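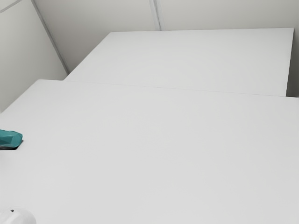

Golero Bench Kit
Tabletop pick and place cell, sold ready to run
by Grotia

In stock. Ships from our own warehouse, second batch lands in August.

Quick version: one arm, one gripper, one controller, a bench to bolt it to if you want one, and the Rada software already loaded. Small parts work. Sorting, tray loading, feeding a tester, moving samples from A to B all day. If you need to lift car doors, wrong page, see Heavy Cells.

Most customers are picking parts within an afternoon. Longest part is usually finding a socket that isn't shared with the coffee machine.

What's in the crate
Arm with mounting plate and bolts
Two-finger gripper, soft pads fitted, spare set of pads in the bag
Controller box and power lead (tell us your country when you order, we can't guess)
Stop button on a long cable
Calibration tile
Rada on a stick, plus your license code. Code is on the inside of the crate lid. Photograph it before you throw out the lid.

Not in the crate
Laptop. Air supply. Parts trays, see Add-ons. Bench is separate, choose it in the order form.

Key numbers
Axes: 7
Fingers: 2
Crate weight: 54 kg, bench not included
Bench space to keep clear in front of the arm: as deep as the arm's reach, drawing is in the download pack

Two people for unpacking please. Had one crate come back with a bent plate because somebody went solo.

The bench
Plain white top, matte. Glossy tops throw glare at the camera and the part finder gets jumpy, matte doesn't. White also shows swarf and dust, so people wipe it more. Push two together for more room, the second one goes behind the first. Widths differ slightly between the standard and the narrow model so you get a small step at the sides if you mix them. Doesn't matter to the arm. Does matter if you're fussy about lining up with a wall.

No holes pre-drilled except for the arm plate. Drill your own, template in the download pack.

Rada software
Simulation first, then hardware. Lay out your cell on screen, put in your benches and walls, drop a part on the top, run the pick. Same program then goes to the real arm. No re-typing of positions, but you do run the calibration tile once after you bolt down, and again if anyone leans on the bench.

Import STEP and STL. Colors carry over from most files, not all. Very thin parts import fine but pick badly in sim, give them a bit of extra thickness, then take it off again when you go live.

Works on a normal office laptop. Slower with shadows turned on. Turn shadows off for layout work, on when you're testing the camera.

Teaching a pick by hand: hold the side button, move the arm, let go. Saves the point. Do the approach point and the grip point seperately, don't try to get both in one go.

Shiny and see-through parts
We get asked this a lot. Tinted plastic, faceted caps, polished bits, anything that bounces light. They can be done. Needs the side light from the Add-ons list and some patience with the exposure slider. Start low. If the part finder draws its outline around the shadow instead of the part, move the light, don't touch the threshold. Fully clear glass: send us a sample first, we'll tell you yes or no.

Parts near the edge of the bench
Set the keep-out strip in Rada. Default is fine for most jobs. If parts drift toward the edge and out of camera view the arm will wait and ask for help, it won't go hunting. Some customers hate that, there's a setting called Search Wide, off by default. Leave it off until the cell has run clean for a few shifts.

Add-ons
Org tray set. Fits the bench, stacks, comes in shallow and deep. Deep ones need the long finger tips.
Long finger tips
Side light with clamp
Foot pedal (start/pause only, NOT a safety stop)
Dust cover for the controller
Spare pads, bag of 9

Org trays from the old catalog still fit, the lip is a touch taller on the new ones so re-teach your drop height.

Safety
Arm slows down when it feels contact. You still do your own risk assessment, that's on you in most places, and the gripper is only as friendly as the thing it's holding. Sharp parts = guard. Template for the paperwork is in the download pack, fill in the blanks, keep it by the cell.

Put the stop button where a person will really reach it. Not behind the monitor.

Setup, short form
1. Bench down, level it.
2. Arm plate on, bolts finger tight, then torque in a cross pattern.
3. Controller under the bench, vents clear.
4. Stop button plugged in. Arm won't wake up without it.
5. Power on, wait for steady green.
6. Laptop in, open Rada, enter code.
7. Calibration tile in the middle of the bench, press Find.
8. Run Demo Pick with nothing on the bench first. Then with a part.

If step 7 fails, it's the room lights nine times out of ten. Close a blind and try agian.

Support
Email and phone on working days, 7 am to late afternoon. Remote help is free while you're under warranty. Have the controller serial ready, sticker is on the back, yes the back, we know, it moves to the front on the August batch.

Returns
Unopened crate, full refund less freight. Opened, talk to us. We take back benches only if undrilled.

Common questions

Can I mount it on my own bench?
Yes if it's stiff. Push on the corner, if it wobbles it's not stiff.

Will it run without Rada?
Basic moves yes, through the controller's web page. Part finding no.

Can two kits share a bench?
On two benches pushed together, yes. On one, too tight, they get in each other's way and both stop.

Does the gripper come off?
Quarter turn, no tools. Power down first.

Do you do training?
Half day, online, included. On site is quoted seperately and depends where you are.

Can I try it before buying?
Rada sim is a free download with the Golero arm in it. Build your cell, run your own part files, see if it reaches. Send the project file over and we'll check it and quote from it, usually same day.

Order form and download pack are linked at the top right. Quotes good until the batch sells out.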